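Stories > Short Fiction > The Ferry Office

August
By Shahnaz Chowdhury

The Ferry Office

1. Morning

The last boat to Plarkberg was supposed to leave at noon, and by nine Tapia had sold five tickets. She wrote each one in the ledger with the passenger's name and the fare. The ledger had been her uncle's. He had pressed so hard with his pen that his numbers came through on the other side of the page.

A man in a brown raincoat bought a one-way and asked if the island still had a bakery.

"It closes when the boats stop," she said.

"Then I'll buy bread here."

He went across the street and came back with two loaves under his arm. He sat on the bench by the window and ate the end off one of them. Tapia swept under the counter and found a fare token from before the price change. She put it in her pocket.

At ten the phone rang. It was Clekel, the pilot, calling from the dock. He said the wind was up and he wanted to go at eleven. She told him people had tickets for noon. He said people could walk faster.

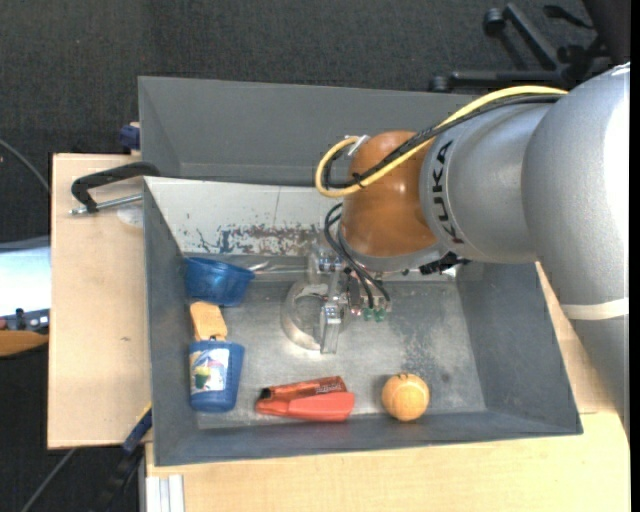 2. Noon

They left at eleven-thirty, which suited no one. The man in the raincoat carried his bread on board and then came back down the ramp and stood next to her.

"Your uncle sold me my first ticket," he said. "I was on the island 4 years. I owed him for the ride home. He told me to pay when I came back through."

"How much was it?"

"Four eighty-nine."

She went inside and looked. It took her a while to find the right book. On page 335, in the hard pen, was a line that said 489 and a name, Tondidix, with nothing in the paid column. She turned the page over and felt the back of it with her thumb.

When she came out he had the money ready, in coins. Clekel blew the horn. She counted it, wrote him a receipt, and he folded it into the bread bag and went up the ramp.

She watched the boat until it was past the marker. Then she went in, wrote "paid" in the old book, and waited for the ink to dry before she shut it. The phone rang again and she let it ring twice.

Comments (3)

marshgrass: I liked the pen pressing through the paper. My dad wrote like that.

Dolores P.: Does she keep the token? I went back to check if she gave it to him and she didn't.

tenpenny: A pilot who leaves at 11:30 when the ticket says noon would hear from me. Good story though.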